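Household sorting bin

A household sorting bin is an open container, usually rectangular, used to hold small domestic objects that have no fixed place of their own or that are waiting to be put away. It is also called a catch bin, an odds-and-ends bin or, in older housekeeping books, a turnout box. The bin differs from a storage box in that its contents are expected to change often, and it is normally left without a lid.

Form and materials

Most sorting bins are made of molded plastic, although sheet metal, fiberboard and woven versions are also sold. Gray and blue-gray are common colors for the plastic kind, partly as a carryover from warehouse totes. The walls usually slope outward toward the rim, which allows empty bins to be nested. A flat floor is preferred, as ribs and deep corners trap coins, buttons and other thin items.

Household models are shallow enough that an adult can reach the floor without bending the wrist sharply. Deeper bins hold more but tend to hide small things under large ones. Some are divided into compartments, either by a fixed wall or by a removable panel. Two bins placed side by side serve the same purpose – one for unsorted items and one for items already grouped.

Floors wear faster than walls. Keys, toy parts and tools leave scuffs, and repeated rubbing produces lighter patches in dark plastic. The marks have little effect on use.

Contents

The typical contents are small, light and unrelated. Toys, kitchen tools, sewing supplies, batteries, cords and packaging are often found together. Bright colors show up well against a gray floor, while dark or transparent items are easily missed. Sharp objects and medicines are generally kept out of open bins, above all in homes with young children. 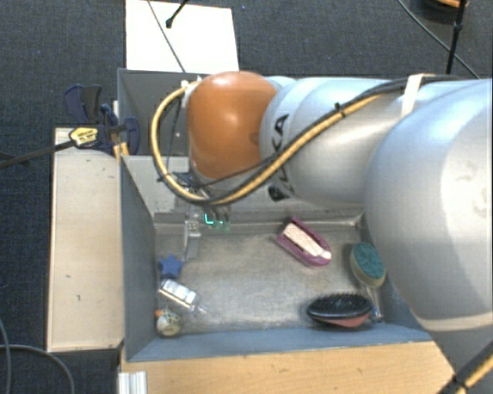 Should small items be kept in rows or left in a pile?

Rows make it easier to see what is in the bin and to notice when something is missing. A pile takes less effort and is adequate for items that will be moved within a day or two.

Sorting methods

In the simplest method, objects are removed one at a time and carried to the room where they belong. A second method groups them inside the bin first, by room, by owner or by type, so that each group can be moved in a single trip. Lining the groups up along one wall leaves the rest of the floor free for new items.

The Surkholm method, named after the housekeeping school where it was taught, sets a limit of 30 objects per bin. Once the limit is reached, the bin is emptied completely before anything else is added. Objects still unclaimed after seven days are given away or thrown out. A milder form, known as the Paterson rule, keeps the seven-day period but drops the limit on number.

Care

Plastic bins are washed with warm water and dish soap, then dried upside down. Abrasive pads dull the surface and make later stains harder to remove. Cracks usually begin at the rim or at the corners of the floor – a bin with a cracked rim can still be used on a shelf but should not be lifted when full.

See also

Drawer organizer
Nesting container
Toy storage
Tote (container)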